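### 4.2 The open day at Lomport

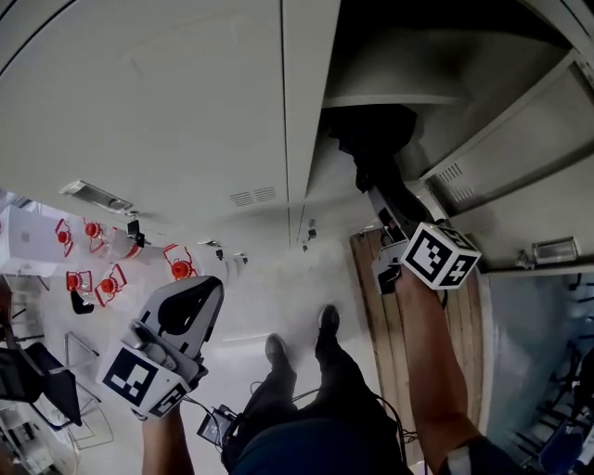 **Figure 6.** Collection with two hand-held grippers, each carrying a white fiducial cube; bottles with red caps stand on the table at left.

We had planned the open day as a fairly modest affair – a short talk, a bit of coffee, and then an hour in which guests could try the grippers for themselves – and we were very pleasantly surprised when 82 people came through the door over the course of the afternoon. Of these, 21 agreed to have their attempts kept for the study, and we remain most grateful to them for their patience and good humor.

Each guest was first shown the bottle task by Ghizlane Sqalli, who worked slowly and talked through the grasp as she went, and was then handed both grippers (Figure 6). Godelieve Coppens stood by with the consent forms and answered a great many questions, mostly from children, about whether the robot would mind being taught by a beginner.

The guests' attempts were added to the 1,098 demonstrations we had already gathered from trained staff at Vutent. As Section 5 will show, the newcomers tended to close the fingers early and then wait – a habit we had hardly ever met among our own colleagues, and one we came to find rather useful when setting the grasp threshold.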